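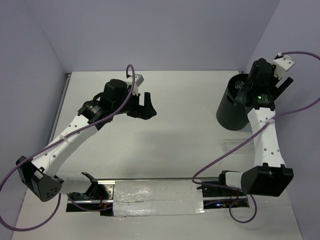

Night shift reports that the left arm on the Pruitt cell stops with a comms timeout after it has been running for a while, always on a long reach, and that a power cycle clears it until the next one. They'd like to know if it's safe to keep using the cell in the meantime.

Short answer, yes, but please leave it parked until I've had a look. I'm picking this one up.

Status: in progress

OK, first pass. I pulled the controller log and the timeouts all come from the left arm, mostly the gripper end. The right arm has been clean the whole time. Error 127 shows up first, then the whole left chain drops off the bus a moment later. The cycle counter said 3,033 when I got there, so at least we have a number to compare against when it comes back (and I was pretty sure it would come back).

My first guess was the carriage wiring, because that's what bit us on the Nisik cell. The red wires in the rail slot get tugged a little each time somebody shifts a carriage, and both arms share that rail. I powered down, wiggled everything near the left carriage, checked the crimps, powered up again. All fine. I left the silver tape over the middle of the rail where it is, since there's nothing under it that has to do with this fault.

Second guess, the purple cable. It goes in at the white bracket by the gripper, loops up over the motor, follows the white link down and then hangs off the left side of the table in a big loop. I jogged the arm out slowly with one hand on the cable and the other near the stop. Close to full reach the slack by the bracket was gone and the plug was taking the pull. I held the pose and pushed the plug back in with my thumb – error gone. Let go, waited, error again. Bingo!

Fix so far:

Unclipped the cable at the white clip on the link and fed 30 mm more toward the gripper.
Reseated the plug at the bracket until it clicked.
Put the clip back and jogged through the full range by hand, gripper open and empty.
Ran the Drostar reach test, 252 cycles, no timeouts.

I'm calling that promising but I'm not closing the ticket yet. The plug has been pulled on for who knows how long and the latch feels soft to me. I've asked Fulleck for a new cable, same length as the old one, and they say August. If the fault comes back before then, don't just power cycle it, please! Write down the cycle count and which way the arm was reaching, and leave it in that pose if you can.

While I was in there I looked over the right arm's cable too. Plenty of slack at its bracket, so I didn't touch it.

Update, 4:40 pm: night shift can have the cell back. Run it at normal speed, and keep the left cable loop clear when you walk past that side of the table.

Status: waiting on part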